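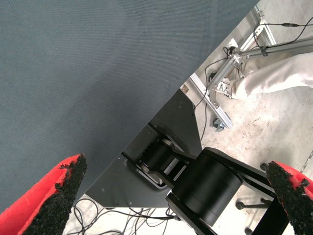
Water hardness and the kettle, part two

The first post on this ended with the kettle descaled and a plan to measure what comes out of the tap before buying anything. The measuring is done.

The house is at the Hunddale end of the supply, which is fed from boreholes in limestone. The old flat was on reservoir water, and in all the years there I never had to descale anything. Here the kettle element grew a white crust within 5 weeks, and the shower head lost two of its outer jets by June.

I used a drop-count titration kit. You fill the tube to the line with tap water, add the indicator, and then add reagent one drop at a time, swirling after each, until the color goes from red to blue. The number of drops is the hardness in German degrees. The kit is sold for aquariums and costs less than a box of descaler. Test strips are cheaper still, but the color blocks on them are far enough apart that they only tell you "hard" or "very hard," and I knew that already.

The cold kitchen tap took 28 drops. I repeated it in the morning after letting the tap run, and got the same number. The change to blue is not sudden at this level. It passes through a muddy purple for a drop or so, and I counted the first drop where no red was left against a white sheet of paper. Anyone who stops at purple will read slightly low.

Total hardness is only half the story for a kettle. What forms scale on heating is the carbonate part, so I ran the alkalinity test as well. It came out close enough to the total that nearly all of the hardness can be expected to drop out as scale. Sulfate hardness would have stayed in solution and mattered less.

There were three options on the list.

A softener on the incoming main. This swaps calcium for sodium over a resin bed and needs salt, a drain and a power outlet. The only place for it is the closet under the stairs, where there is no drain. The quote for running one was more than the unit itself. I have put this off until the bathroom is redone.

A filter jug. I bought the Laur, mainly because its cartridge is a standard size and can be had from more than one maker. Fresh out of the box, the filtered water took 7 drops. That is a good result, but it doesn't hold. The resin is used up in proportion to the hardness going in, and the change interval printed on the lid assumes much softer water than this. I now test the output every so often and change the cartridge when it gets past the halfway point – the indicator on the lid is a plain timer and knows nothing about the water.

A magnetic or electronic conditioner. The Trustosov clamps around the pipe and is supposed to change how the crystals form. Hardness by titration would be the same before and after even if it worked, so the kit can't settle the matter. A fair test would need two identical kettles on two branches of the pipe. I didn't buy it.

On descaling, citric acid is still what I use. Two tablespoons to a full kettle, warm but not boiling. Near boiling, citric acid can form calcium citrate, which is poorly soluble and leaves a film that is harder to shift than the original scale. Vinegar avoids that but smells for days. Rinse, boil once with fresh water, discard.

Coffee has changed more than I expected. The Brunetano beans I had written off as flat taste sharper with the jug water, and the grind had to go up to 2 clicks coarser to suit. Tea no longer has the film on top.

The shower head is soaking in a bag of citric acid as I write. The rubber nozzles can be cleared by rubbing with a thumb, but the two blocked ones are hard plastic and will probably need a pin.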